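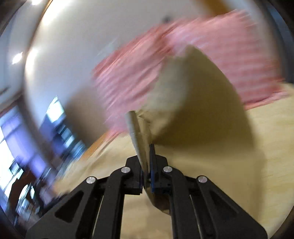 No. 18

I've been meaning to write up our house rules for ages, and then Gráinne Mac Mathúna emailed to ask if she could borrow them for her own group, so that's November sorted. If you've only just found this blog, we're a small bunch in Pullcombe who teach grippers to do kitchen-table jobs: picking up, folding, putting things away. My bit is the boring bit. I write down how we do it so that six months later somebody can tell what on earth we did.

Paper is the thing that made me rewrite half the list. Give a two-fingered gripper a mug and you can be pretty slapdash, but give it something thin with a fold in it and every lazy habit shows up at once. Pinch a folded edge and the rest of the sheet does whatever it likes – it peaks, it crumples, it lies across the tablecloth. So, the rules as they stand.

Rule one: grip on the fold if there is one. You've got more than one layer between the jaws and it's easier to see where you are. If there isn't a fold, write "flat edge" in the notes so we know.

Rule two: a crease does not spoil a take. We used to bin anything where the paper got crumpled near the jaws, and Lucinda Alcantara argued (for two whole meetings, bless her) that we were throwing away the very bits worth keeping. She was right. Real paper gets crumpled! Keep it, note it, carry on.

Rule three: patterned cloths are allowed. Erhan Dönmez wanted everything done on bare wood, and I do see why, but people have checked tablecloths in their houses and the cloth gets bunched up and nobody irons it first. If it's bunched, leave it bunched. Please don't straighten it halfway through a session or the start of the log won't match the end.

Rule four: slow down after the pinch. Most of our blurry material comes from people whipping the thing away the second the jaws close. Close, pause, then move. I say "pause" under my breath, which drives Leire Casado up the wall, but my takes are usable.

Rule five: look at the jaw faces every 50 takes. Wipe them, check the pins for play, write your initials in the book. It takes two minutes and I don't care how well it's going.

Rule six is new and it's about counting. We had 2,282 takes on the sheet in the spring and a different number in the folder, and Ehsan Kazmi lost an entire afternoon finding out why. From now on the folder is the truth and the sheet gets corrected to match it, never the other way round.

I still haven't settled what to do about tearing. At the moment a torn sheet ends the run and goes in the recycling, and Gráinne thinks a small tear should count as a crease. I'm not convinced, but I'll try it her way for a fortnight and put the results up when I've got them. If your lot has a rule for it, leave it in the comments, I'd love to pinch it.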